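Gripper recall at Larkton shop after arm lets go mid-lift

I got a call from Roscoe Kowalczyk at 9 in the morning, which is early for Roscoe, and the first thing he said was "well, it dropped one." I've been writing about the assembly shop over in Larkton for a while now, so I knew what "it" was. They've been running a pair of robot arms on the bench line, putting white posts into the corners of white frames, and up to last month the worst thing I'd heard about them was the noise.

So I drove over. Nobody got hurt, let me say that up front! But the part came out of the gripper partway through a lift, bounced off the bench and went skidding under the next station, where Nima Kiani was down on one knee picking up a screw. He says it missed his hand. He also says he's had enough of kneeling there, and I can't blame him.

What happened, as far as anyone can tell me, is that the arm lost its grip force for a moment and then got it back. The fingers opened a hair, the part slid, and the fingers closed again on nothing. The controller saw them close and figured everything was fine, so the arm carried on and very carefully placed thin air where the post should have been. Then it went back for the next one. It did that 2 more times (with parts in hand, thankfully) before Fereshteh Kermani got to the stop button.

She runs the line, and she was pretty direct with me about it. "The drop bothers me less than the fact that it kept going," she said. The arm is supposed to stop and call a person when a part goes missing. There's a check for it in the program. The check looks at how wide the fingers are when they close, and somebody had opened up the limits on it back in December, when the line kept stopping for no good reason and everyone was sick of resetting it.

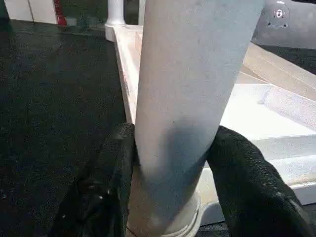 The grippers come from Trorkier, and the shop had them on the phone within the hour. Esmaeil Pakzad from their service desk went through the logs and told Kermani he thinks it's a connector at the wrist, one that can work itself a little loose after a lot of turning. This arm had done 2,000 cycles since its last inspection. The manual asks for a look at that connector every 300. I asked how that got missed and heard a lot of throat clearing, plus one honest answer from Kiani, who said the checklist taped up by the bench was for the old model.

I should say that the loose connector is still a best guess. Pakzad wants the wrist unit back so his people can open it up, and it was boxed and sitting by the door when I left. Trorkier is also asking for the same unit off the second arm, even though that one hasn't acted up. They wouldn't tell me whether other shops have seen this. I asked twice.

In the meantime both arms are powered down and the posts are going in by hand. It's slow, and my back hurt just watching. Kowalczyk figures they'll fall behind on the Bakhtiari order but says the customer has been decent about it so far.

A few things are changing before the arms come back on. The finger-width limits are going back to what they were, and changing them will take a second person signing off. There's a proper checklist for the new model now (Kermani printed it while I stood there, and then had to go find tape). They're also putting a low guard between the stations, so anything that falls stays on its own side.

Fereshteh Abbasi, who handles safety for the whole building, wants the arms run empty for a full shift first, then with parts and with the next station cleared out. She hadn't set a date for any of that. If your shop has the same grippers and you've had a drop, she'd like to hear from you, and so would I.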